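Help Desk > Office and Study > Desks and Cables

Clamp is marking my wooden desk, and the coiled cable never stays in one place

Asked by Ramesh Dwivedi, 15/01/2024

I have two problems with one desk and I hope it is allowed to ask them together.

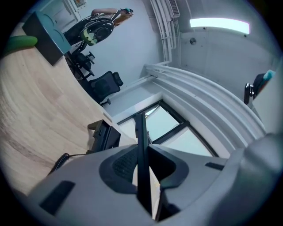

The desk is light wood and it stands next to the window. It was made by a small workshop in Prumari, and I like it very much, so I do not want to damage it more than I already did. At the far edge, on the window side, I use a black clamp. The first problem is this clamp. When I tighten it well, it presses into the wood and leaves a mark on the underside. When I tighten it less, after some days it starts to turn a little to one side and I must straighten it again. In December I put a folded piece of cardboard between the clamp and the wood. It helped for a short time, then the cardboard became flat and hard and I had the same situation as before.

The second problem is a black coiled cable, the kind with tight spirals like the old telephones had. I need it on the desk every day. If I leave it free, it lies across the place where I want to write or work with my hands. If I pull it to the back and put something heavy on it, it stays for one hour, and then I pull it without thinking and everything moves. I tried the small plastic clips with glue from Vadeo. The clips are too narrow for the spirals, and one of them took a small piece of the finish away when I removed it. You can imagine I was not happy.

The room is shared. There are two office chairs by the wall and other people also use the desk, so a solution where everybody must remember a special way to place things will not work. I also prefer not to drill holes.

So my questions are: what should I put under the clamp so it holds strong but does not mark the wood, and how can I keep a coiled cable in order without gluing anything to the surface? And if somebody knows how to repair a mark from pressure in light wood, I would be grateful for this also.

I should add that I do not know for sure what finish the desk has. The workshop only told me "natural." Water does not go into it immediately, it stays on top as drops for some minutes.

2 answers

woodshed_marta
Marked as accepted

I will go in the order of your problems.

For the clamp you need to spread the pressure. Cardboard is too soft and too small for this. Take a flat piece of hardwood or a steel plate, bigger than the foot of the clamp, and put it on the underside between the foot and the desk. Then put a thin layer of cork or leather between that plate and your desk. The hard plate shares the force over a larger area, and the soft layer protects the finish. If you use only something soft, the foot of the clamp will still push through it in the same small place, and I think this is what happened to you in December.

On the top side do the same if the clamp has a small upper jaw. If the upper jaw is wide, cork alone is enough.

Do not use black rubber. Many kinds of rubber leave a dark or yellow stain on light wood after some months, and this stain goes deep. I ruined the corner of a maple table like that. Clear silicone is a bit safer but I would still choose cork.

About the turning: check that the edge of the desk is really flat underneath. Some desks have a slope there, cut to make the top look thinner. A clamp on a slope will always walk, and no amount of force will stop it. In that case you need a wedge with the same angle, glued to your hardwood plate and not to the desk. Tighten the clamp by hand until it is firm, wait one day, then tighten a very small amount more. The cork settles in this time.

For the mark, first find out about the finish. Your drops of water tell me it is protected by something, oil or wax or varnish, but they do not tell me which one. Rub a hidden place on the underside with a cotton swab and a little rubbing alcohol. If it becomes sticky, it can be shellac or a lacquer, and you should stop there and ask somebody who can look at it. If nothing happens, it can be oil or a hard varnish.

If it is oil and solid wood, steam can lift a pressure mark. Put a damp cotton cloth on the mark and touch it with the tip of a warm iron for two or three seconds. Look, and repeat. The fibers were only pressed together, they are not gone, so they swell back. When it is dry, sand very lightly with fine paper and oil again. If it is veneer, please be careful, the steam can loosen the glue. With varnish the steam may turn it white.

As the mark is on the underside, my true advice is to leave it alone and just cover it with the new plate.

tobin_k

The wood part is answered well so I only write about the cable.

A coiled cable is made to pull itself together. You will never win if you hold it in the middle of the coils, because both sides pull. Hold it at the straight part. Most of them have some straight cable at both ends before the spiral starts. Fix this straight part near the back edge, and let the coils hang behind or below the desk. Then you pull forward only what you need, and it goes back alone when you let go.

You already have a clamp at the edge, so you do not need glue. Take a strip of hook-and-loop, wrap it once around the clamp and once around the straight part of the cable. Not very tight. This takes five minutes and the other people in your room do not need to know anything about it.

If the coil cannot hang because the window is too close, use a shallow tray at the back of the desk. I have one from Gerklow, just a long metal tray with felt under it. The coil lies in it and does not roll out. It is not beautiful but it is easy to clean. Any long box without a lid would do the same work.

One more point. Do not let the coil lie stretched for weeks, and do not leave it in strong sun on the window side. It becomes lazy and the spirals do not close anymore. You can sometimes repair this: wind it tight around a wooden rod, fix both ends, warm it gently with a hair dryer on low, and let it become cold before you take it off. Of course unplug it on both sides before. I did it two times with the same cable and the second time was less successful.

Comments (5)

Ramesh Dwivedi: Thank you both. I looked underneath with a flashlight and there is a slope, as woodshed_marta wrote. I did not notice it in all this time. I will ask the workshop if they can cut a wedge for me. The alcohol did nothing, so I suppose oil or varnish.

zheng_desks_fan: I have a Zheng desk with the same kind of edge. I used two thin door wedges, one against the other, and cork on top. Holds fine.

woodshed_marta: Ramesh, ask them also what oil they use, if it is oil. They will surely know, and you will want a small can of the same one sooner or later.

penny.r: Can I use felt in place of cork? I have a lot of felt.

tobin_k: penny.r, felt slides. For the tray it is good, for the clamp I would not.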